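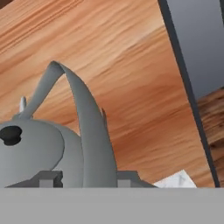 *Figure 6.1. Gray kettle with a curved handle.*

# Chapter 6: Spore Prints and What They Tell You

I ruined my first spore print, and I'd like you to ruin fewer than I did! It was February, I'd carried a clump of oyster mushrooms home from the woods above Ostmont, and I set one cap on white paper right by a drafty window. By morning I had a faint smear that could have been anything (the spores were pale, the paper was white, and I hadn't covered the cap).

So in this chapter we'll go slowly. You'll cut the stem off close to the gills, lay the cap gills down on paper that's half black and half white, and put a bowl over it. Then you leave it alone overnight, and I do mean alone – no peeking.

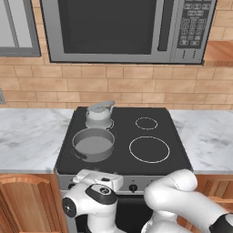
Color is the first thing to write down, and you want to do it in daylight, as lamps can turn a cream print yellow. My friend Dalva Trindade scrapes hers into a little heap before she names the color, and I've come around to doing it her way. A thin print nearly always looks paler than it should.

After that we'll get to the microscope. Pei-shan Kwan and I went through 300 prints while putting together the tables at the back, and we still argue over a few of the pinkish ones. Keep your own prints folded in paper packets, with the date and the nearest tree written on the outside. We'll need them again in Chapter 7.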